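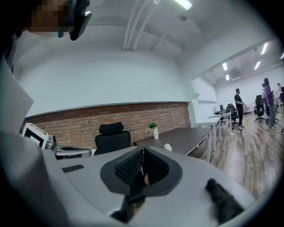

What is a teaching gripper?

Quick question. How would you teach a robot to pick up a sock? You could write it a very, very long list of instructions. Or you could just show it. Showing is what the Brondeck kit is for.

The Brondeck is a robot hand with no robot. A person holds it instead! It's light gray on the outside, with two black fingers that squeeze together. You squeeze, the fingers close. Let go, they open. Easy.

Inside it's busy though. While you work, the kit remembers where the hand went, how it tilted and when the fingers shut. Later a real robot arm with the same kind of fingers gets all of that to practice from.

What's in the box?

One gripper. One charging cable. A spare set of finger pads (they wear out, more on that in a minute). A card of stickers, for some reason. The grown-up version also works with a headset, so the computer knows which way the person was looking too.

How do you teach with it?

Pick a small job. Really small. "Put the spoon in the cup" is good. "Clean the kitchen" is way too big.

Press start, wait for the beep.

Do the job slowly. No jerky moves.

Press stop. Put everything back and do it again. And again. Move the cup a little each time, or the robot will think cups only ever live in one spot.

How many times is enough? The people at Tosholm, who make the kit, say a robot needs over 1,000 tries to get good at one job. We did 741 and our arms were tired. You probably needed a lot of tries to learn to tie your shoes, so don't laugh at the robot.

Why are the finger pads soft?

Hold an egg with two spoons. Now hold it with your fingertips. Feel the diffrence? Hard things slip. Soft things squish a bit and grip better. Same with robots.

Is it any good?

Mostly yes! Good stuff: light, simple, and kids ten and up can use it with a grown-up nearby. Not so good: the battery lasts 2 hours and then needs 3 to charge. Thats a lot of waiting. Also the beep is LOUD.

The Plavetti hand is cheaper but only opens halfway, so no apples.

Words to know

Gripper: the part of a robot that grabs.
Demonstration: one try that you show the robot, start to finish.
Data: all the stuff the kit remembered.

Try it at home, no kit needed

Get kitchen tongs and ten dry beans. Move the beans from one bowl to another, using only the tongs. Then do it with one eye closed. Harder, right?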